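4.2 後発品参入後の売上減少と費用調整の時期

本節では、主力製品の特許が失効した後、企業がどの時点で費用削減に踏み切るかを検討する。前節で述べたとおり、分析対象は中枢神経領域の経口薬を主力とする中堅製薬企業であり、売上の四割以上を単一製品に依存していた時期をもつ企業に限定した。観測単位は企業・四半期で、欠損を除いた観測数は931である。

先行する議論には大きく二つの立場がある。Besnardは、後発品の参入が確実になった段階で経営者は将来の減収を織り込み、実際の減収より早く人員と販売費を圧縮すると主張した。これに対しHầuは、後期開発品の承認可否が未確定である間は削減の判断が先送りされるとし、その遅れを「待機期間」と呼んだ。両者の違いは、削減の便益をどう測るかよりも、営業組織を一度縮小した後に再建する費用をどの程度と見るかに由来する。Besnardのモデルでは再建費用はゼロに近く、Hầuのモデルでは新製品の発売初年度の売上に影響を及ぼすほど大きい。

この点を確かめるため、まず事例としてDamau社を取り上げる。同社の主力製品であるPrikariは多発性硬化症の再発予防に用いられる経口薬で、物質特許の失効前に用途特許をめぐる訴訟で敗れ、当初の想定より早く後発品の参入を受けた。同社は敗訴の翌四半期に通期の売上見通しを引き下げたが、同じ開示資料の中では販売費の見通しを据え置いている。説明会での経営陣の発言も、承認審査中の後期開発品の結果を見てから費用構造を検討するという内容にとどまった。

Prikariの処方箋数は、参入後の最初の四半期には緩やかな減少であった。保険者側の処方リストの改定が年度の切り替わりに集中するためである。その後、複数の後発品が同一の償還区分に収載されると減少の速度は増した。価格面では、同社は正味価格の引き下げによって一部の保険者との契約を維持したものの、数量の減少を補うには至らなかった。減収の内訳を数量効果と価格効果に分けると、前半は数量、後半は価格の寄与が大きい。

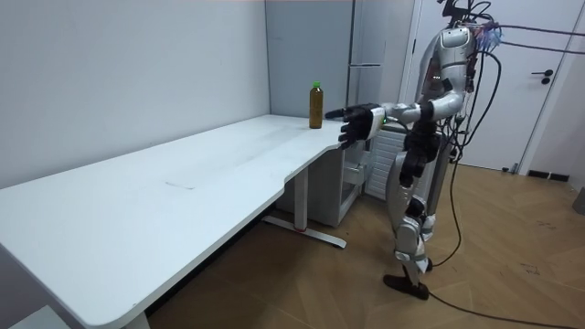
図4

待機期間の長さを定義するにあたり、本稿では売上見通しの最初の下方修正が公表された四半期を起点、人員または販売費の削減計画が公表された四半期を終点とした。終点の判定には適時開示と決算説明会の記録を用い、報道のみで確認できる削減は含めていない。組織再編の名目で公表された計画であっても、費用の減額が明示されていれば削減計画とみなした。逆に、採用の抑制や自然減による人員の減少は、計画としての公表がない限り終点としていない。

この定義では、実際の削減が公表より前に始まっていた企業について待機期間が過大に計測される。販売費の実績値を用いた代替的な定義も試みたが、四半期ごとの販売促進費の変動が大きく、終点が一意に定まらない企業が多かった。そのため代替定義による結果は付録に回し、本節では公表時点に基づく結果のみを示す。

推定には離散時間のハザードモデルを用いた。被説明変数は当該四半期に削減計画が公表されたか否かであり、主な説明変数は後期開発品の審査の有無、主力製品への売上依存度、手元流動性、および参入した後発品の数である。企業規模の代理変数には参入前年の営業人員数を用いた。この値は企業間の開きが大きく、最大の企業では1,556人であった。分布が右に歪んでいるため対数に変換している。四半期の固定効果を加えた場合も、主要な係数の符号に変化はなかった。

審査中の後期開発品をもつ企業では、もたない企業に比べて削減計画の公表確率が低い。この関係は売上依存度を統制しても残り、手元流動性との交差項を加えると、流動性の高い企業でより明瞭になる。資金に余裕のある企業ほど営業組織を維持したまま結果を待つという解釈と整合する。一方、後発品の数の係数は小さく、参入品目が増えること自体が削減を早めるとはいえなかった。経営陣は最初の参入の時点で、その後の追加参入をすでに想定していたと考えられる。

Besnardの主張を支持する結果も部分的に得られた。後期開発品をもたない企業に標本を限ると、特許訴訟の第一審判決が出た四半期に公表確率の上昇が見られ、実際の参入を待たずに判断が下されている。したがって、両者の立場は対象とした企業の開発段階の構成によって説明できる部分がある。Besnardの標本には開発段階の浅い企業が多く、Hầuの標本は大型の承認申請を控えた企業に偏っていた。

審査の結果が判明した後の動きについても触れておく。承認を得た企業では、営業人員の総数はほぼ維持され、担当領域の組み替えが行われた。承認を得られなかった企業では、15社が結果の公表から二四半期以内に削減計画を公表している。Damau社はこの中には含まれない。同社の開発品については審査当局から追加解析の提出が求められ、審査期間が延長されたため、標本期間の末尾まで待機の状態が続いた。推定上は右側打ち切りとして扱っている。

審査期間の延長は、待機期間の分析において独立した問題となる。延長が通知された時点で承認確率の評価が変わるのであれば、その四半期に公表確率も変化するはずである。標本内で延長を経験した企業は4社にとどまるため統計的な検定は行わず、開示資料の記述を個別に確認した。いずれの企業も延長の理由を追加データの確認に求めており、費用見通しを延長と同時に改めた例はなかった。ただし、うち一社のMarty社は、延長の公表後に研究開発費のうち早期段階の計画を中止し、販売費には手をつけていない。費用調整が販売部門ではなく研究部門から始まる場合、本稿の定義では待機期間がその分長く計測されることになる。

Marty社の例は、削減の対象となる費目の選択にも関わる。同社が中止した計画は、共同開発の相手先であるNulcombe社との契約において、開始前であれば違約金なしに解除できるものであった。営業人員の削減には退職に伴う一時費用が生じるため、当面の利益への影響だけを見れば早期段階の計画を止める方が容易である。契約条件に関する情報は公開資料からは限られた範囲でしか得られず、この要因を推定式に組み込むことはできなかった。

結果の頑健性については、起点の取り方を変えた推定も行った。売上見通しの下方修正に代えて後発品の発売四半期を起点とすると、下方修正が参入に先行した企業では待機期間が短くなるが、後期開発品の審査に関する係数の符号は保たれた。期初の見通しが保守的に設定されていた企業では下方修正そのものが行われないことがあり、これらの企業を除外した場合も同様である。係数の大きさは除外後にやや小さくなり、見通しの設定方針が推定値に影響していることがうかがえる。見通しの設定方針と開発段階の関係は次節で扱う。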